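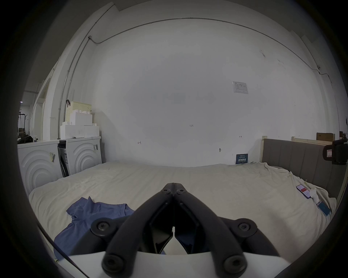 Quiénes somos

¡Hola! Soy Kaja Jõgi y llevo Vītola, una casa pequeñita de despedidas y memoriales. Empecé hace 19 años escribiendo esquelas para los vecinos y ya son más de 100 las familias que me han contado su historia (a veces con café, a veces por teléfono a las tantas). Ahora somos tres. Redactamos la necrológica, buscamos la música y preparamos el recordatorio — también en dos idiomas, si hace falta. En julio abrimos hasta las 19. ¡Pásate o llama sin compromiso!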